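Snack bags and clear tubs: keeping the chip shelf in order

Bagged snacks are awkward to store. They don't stack, they slide off one another, and the small ones end up behind the flour. A clear plastic tub fixes most of it and costs very little.

Choosing the tub

Measure the shelf first, depth as well as width. Ours is 37 cm deep, and the first tub I bought stuck out past the edge and caught the cupboard door. Allow a bit extra for the rim, which is wider than the base on nearly all of them.

Go for fully clear plastic. With coloured or frosted tubs you have to pull the thing out to see what's left. Rounded inside corners are easier to wipe than square ones, as crumbs and salt don't pack in.

You don't need a lid for unopened bags. For opened ones a lid helps, but clip the bag shut as well.

Washing a new tub

Wash in warm water with a drop of dishwashing liquid and dry with a tea towel. Labels that won't peel will usually lift with a dab of cooking oil left on for half an hour. Skip the scourer, it scratches clear plastic and the marks go grey. Check underneath for the dishwasher symbol before putting it in the machine.

Filling it

1. Empty the shelf onto the kitchen table and wipe it down. Do the corners with an old toothbrush.

2. Check the dates. Put anything past its best aside and decide on it later, or you'll be there all afternoon.

3. Set the empty tub beside the bags and see how they'll sit before you load it. Potato chips in foil bags take up more room than you'd think, and it's better to find out on the table than with your head in the cupboard.

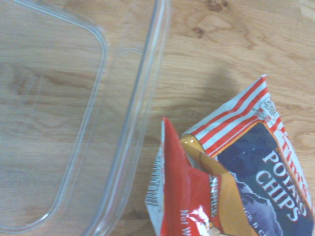

4. Stand the bags on end, tops up, like files in a drawer. Oldest at the front.

5. Leave a hand's width free. If you have to force the last bag in, the chips at the bottom will be crumbs by the weekend.

Opened bags

Press the air out gently, fold the top over twice and put a peg on it. Ordinary clothes pegs do the job. In humid weather, finish an opened bag within 3 days.

Don't keep chips above the stove or next to the kettle. Heat and steam turn them stale, clipped or not.

Household tips by Polyxeni Balaskas | Contact | Copyright | Back to top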